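Reducing Single-Use Cup Waste at the Brirnside Campus
Student project report, Environmental Management, Year 2

1. Background

The Brirnside campus has two catering outlets, the Posmont café on the ground floor and the smaller Ernusar kiosk beside the library. Both sell hot drinks in disposable paper cups. A discount for customers who bring their own cup has been in place since September, but no record had been kept of how often it was claimed. The project set out to measure cup use at the two outlets and to ask students what would lead them to change their habits.

2. Method

Sales were recorded at both tills over 13 teaching days in February. A short questionnaire was placed on the tables in the Posmont café and sent by email to first- and second-year students. It received 80 replies. Used cups were collected separately from general waste on the last three days of the study, with the agreement of the cleaning contractor, Christodoulou Services.

3. Findings

The two outlets sold 955 hot drinks during the recording period. The discount was claimed on 300 of them. Use of the discount was higher at the café than at the kiosk, where the notice is fixed behind the counter and is difficult to read from the queue.

Several replies mentioned the practice of doubling cups – placing one inside another so that the drink can be held more comfortably. The till figures take no account of this, and the number of cups used is therefore likely to be higher than the number of drinks sold in them.
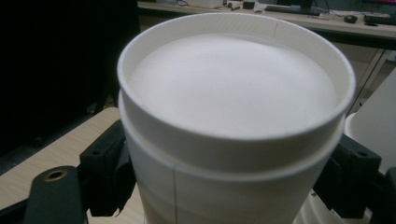

One respondent wrote that the discount was welcome but that there was nowhere on campus to rinse a cup between lectures, and that a dirty mug in a bag full of notes was more trouble than the saving was worth. Similar points were made in other replies, mostly from students who travel in by bus.

4. Recommendations

The discount notice at the Ernusar kiosk should be moved to the front of the counter. A rinsing point should be fitted near the library entrance – the existing water fountain has a suitable drain. Cardboard sleeves should be offered at both outlets for a trial period of one term, with cup orders compared before and after.

5. Limitations

The study covered part of one month only, and cold weather may have raised sales. Staff and visitors did not receive the questionnaire by email.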